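**Prilbridge open day, Veltum folding cell**

**ldewulf40:** Went in January. The wrist feed was on the big screen most of the time.

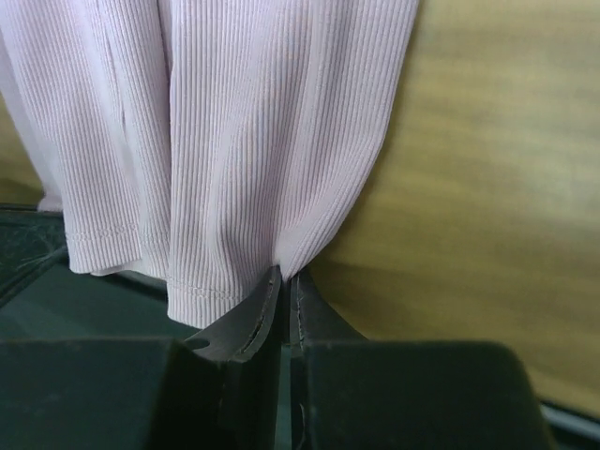
*Ribbed knit, held at the hem*

**bakari_l:** Cycle time?

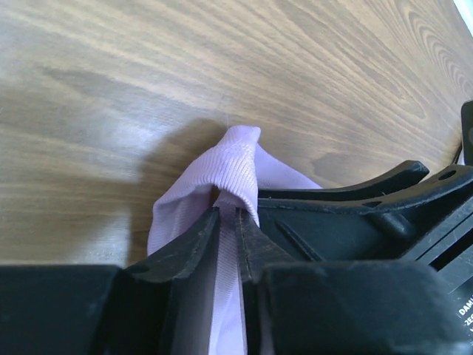
**ldewulf40:** Around 3 minutes per shirt. Slow. Thin lavender cloth pinched between two fingers leaves little margin on grip force.

**uzor:** Slow is fine – regrasping is the hard part.

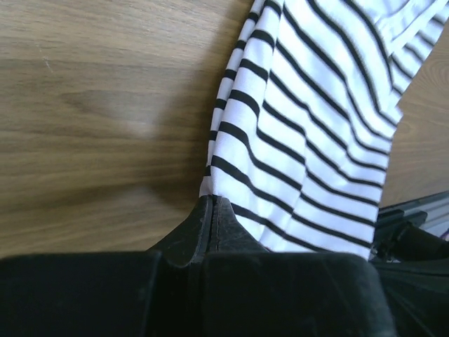 **nneka_e:** Is the grip force fixed?

**ldewulf40:** Set per fabric, by hand.

**bakari_l:** Then it's a demo, not a product.

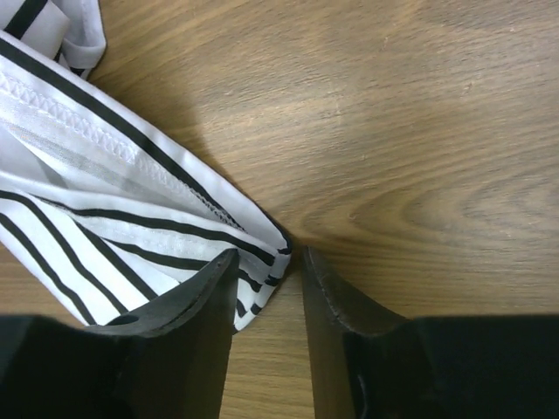

**uzor:** Disagree. Hand presets are normal at this stage.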